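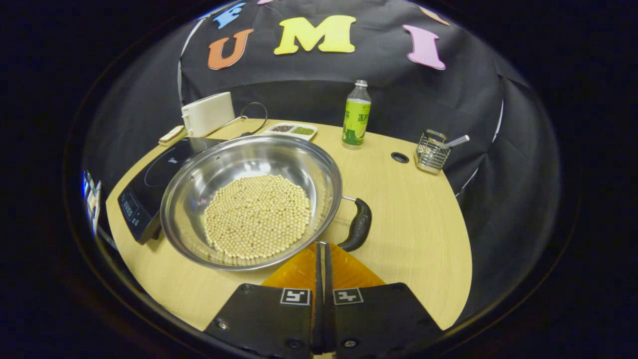

Dried soybeans in a steel wok, with a hand-held gripper in front. Photo: Drerico

Drerico opens equipment planning service for kitchens that consider automation

FUSTBERG, November 12, 2020 – Drerico, a supplier of handling equipment for food preparation, today opens a planning service for canteens, school kitchens and small food producers that are thinking of buying their first robot arm. The service has the name Rudau. It gives the customer a written equipment list, a budget for the first year and an order of purchase, before any arm is ordered.

In the last two years Drerico has received many requests for a price on a complete robot station. In most cases the customer had already chosen the arm from a catalog, and the questions about the gripper, the table, the power supply and the cleaning came later. These later items were often missing from the budget which the management had approved. With Rudau, the company wants to bring them into the first conversation.

"A kitchen manager can tell us very exactly what a new oven will cost, with the installation and the service contract," said Hazel Delacroix, head of customer planning at Drerico. "For a robot station the same manager has one number, and this is the price of the arm. We would like to sit down together at an earlier point, when it is still easy to change the plan."

How the service works

The planning begins with the work and the objects. The customer names up to three tasks which the kitchen would like to automate, for example moving dried beans from a storage tray to a pan, turning food in a wok, or putting utensils back in their holder. For each task Drerico asks for the real pans, trays and bottles that are used in the kitchen. Handles are important. A wok with a handle on one side asks for a different grip than a pot with two small handles, and it also needs more free space on the table.

In the second step the tasks are done by a person with a hand-held gripper. The operator works at a normal table, with the cooktop and the other appliances in place, and the fingers of the gripper carry printed square markers. Kitchen staff can do this after a short introduction. No robot arm has to be bought or rented for this step, and the kitchen learns early if two fingers are enough for the job.

In the third step Drerico writes the equipment list. It has two columns. The first column is for items that must be there on the first day, and the second is for items that can wait until the next budget year. The customer receives the list as an open document and may use it to ask other suppliers for their prices.

Prices and what is included

The Rudau plan for one kitchen costs 1251 dollars. The price includes the first meeting, one day of work with the hand-held gripper at the customer's site or in the Drerico workshop in Fustberg, and the written plan. Travel inside the Fustberg area is included. For longer distances the travel cost is agreed in writing before the visit.

Customers who want to continue the work with their own staff can order a bench package for 3057 dollars. It contains one hand-held gripper, two spare pairs of fingertips, a dark fabric backdrop for the table and a carrying case. The cooktop, the pans and the food are not part of the package, and Drerico advises to use what the kitchen already has. If the customer later orders a complete station from Drerico, the price of the plan is taken off the invoice. The price of the bench package stays as it is – the tools remain with the customer and can be used for the next task.

Items that are often forgotten in the budget

Together with its partner Ramanauskas, a builder of work tables and cable systems, Drerico has looked again at the budgets of 67 earlier customer projects. The two companies found that small items were the most usual reason for a second order. The following points will now be checked in every plan:

Fingertips. They wear down and should be budgeted as a consumable, like gloves or cutting boards. Narrow fingertips are good for utensils and small handles. For loose dry food, such as beans, a scoop or a ladle held by the gripper is normally the better choice, and the tool must also be on the list.

Table and cable openings. An induction cooktop and a toaster already use two sockets and a good part of the table. The cables should go down through an opening in the table top wherever this is possible. A cable which lies across the working area is a risk for the arm and for the staff.

Power. Cooktops need a lot of it. The plan states if the arm can share a circuit with the cooking appliances or if an electrician must be called. This cost belongs in the first year.

Shiny surfaces. Stainless steel pans give reflections, and this can disturb a camera. A dark cloth behind and beside the table is cheap and can help. Sometimes the lighting must be changed as well.

Cleaning. The plan names the parts that come in contact with food, and how many sets the kitchen needs so that one can be washed during the work.

Staff hours. Training, daily checks and the cleaning need time. Drerico asks each customer to write these hours in the budget, also if they are paid from a different account.

"We had a customer who was ready to sign for two arms," said Delacroix. "After the planning day, we advised one arm, a stronger table and a new electric line. The order became smaller for us. But the manager could defend it in front of the owners, item by item, and this has a value too."

When to start

For kitchens that close their budget at the end of the year, Drerico recommends to ask for a planning day now, so that the list is ready before the next equipment round. Planning days in the workshop are available on short notice for one kitchen at a time. Visits at the customer's site depend on the local health rules and on the opening hours of the kitchen. A plan can also be made from a distance: the customer sends the pans and containers to Fustberg, and the results are discussed by telephone.

Prices for the plan and the bench package are valid until the end of April. Delivery of the bench package is planned within four weeks after the order. Drerico does not promise a delivery time for complete stations in this announcement, as it depends on the maker of the arm, and each customer receives a separate date with the offer.

About Drerico

Drerico supplies grippers, fingertips and handling stations for food preparation. The company has its office and workshop in Fustberg and has delivered over 3079 pairs of fingertips to kitchens and food producers. Work tables and cable systems for its stations are built by Ramanauskas.

Press contact

Hazel Delacroix
Head of Customer Planning
Drerico, Fustberg

Questions about planning days and the equipment list form can be sent to the same contact.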